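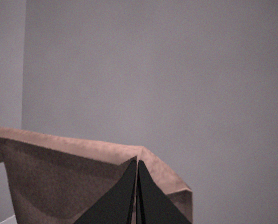
Figure 1. View from the simulator, with the fingers up against the brown object.

Week 2 notes: the grasp that wasn't

Welcome back, everyone, and thank you for bearing with me while the lab machines caught up with their updates. I'd like to spend our time on one fault, the one the Zirnota group met in November, and I'm going to take it slowly – I was quite lost the first time through myself.

Have a look at the fingers in Figure 1. They sit very close together, with only a thin line of tan showing between them. From this view alone I couldn't tell you whether the material is pinched or simply lying behind the tips, and please don't feel silly if you can't either.

Our controller, Solberg, had no such doubts. It called a grasp good whenever the fingers stopped moving, and fingers that close on nothing stop moving too. Over 2,290 simulated trials it logged nearly 33 per cent as good grasps that later turned out to have nothing in them. Nuanchan Sukprasert found the trouble by replaying 20 runs by hand, with a good deal of tea.

For the tutorial, please:
– open the Ruletti log and find the stop signal
– write down what else the controller could check before it lifts
– say what the arm should do when those checks disagree

My own leaning is that it should hold still and ask for a person, but I'm very happy to be argued with. Bring your sketches along, even the messy ones.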